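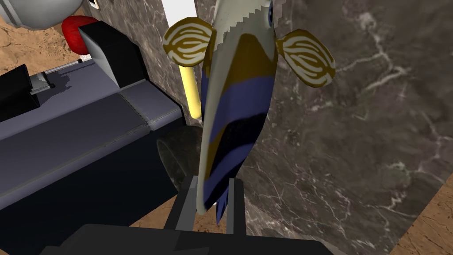 Fish model with olive-gold and indigo-blue bands

2 min read

Issue: couples check-in reminders arrive at the wrong hour, or two times
Product: Rindley Check-In, counselor account
Status: open, waiting for second test

I manage the online side of a small relationship counseling practice in Bostley. We use Rindley to send our couples a short evening questionnaire, which each partner fills in alone before the next session. Until September it worked well.

Now many clients receive the reminder at 3 in the morning. For people who already sleep badly after a separation, this is not a small problem. One couple had an argument over it, as she believed he was getting messages from somebody else.

What I have tried:

– Checked the time zone in the practice profile. It is correct.
– Logged out and in again on both office computers. No change.
– Exported the send log for the month. It has 1,965 reminders, and 636 of them went out at the wrong hour.
– Compared with our client list. All the wrong ones belong to clients we moved over from Lindemann, our old booking system.

Reply from support: please open one moved client and save the profile again without changing anything.

Done. The next reminder for this client came at 7 p.m., as it should. But his partner then received hers two times – the first at 7 p.m., the second one minute later. It seems that saving one profile makes a new schedule for the pair and the old one stays.

I can't save about 1,002 profiles by hand. Is there a way to do it for all of them together, and to delete the old schedules first? Our second office, in Trunbridge, has the same problem, but I have not touched anything there, so you can use it for comparison.

For now I have turned off night reminders for all moved clients. Please leave the ticket open.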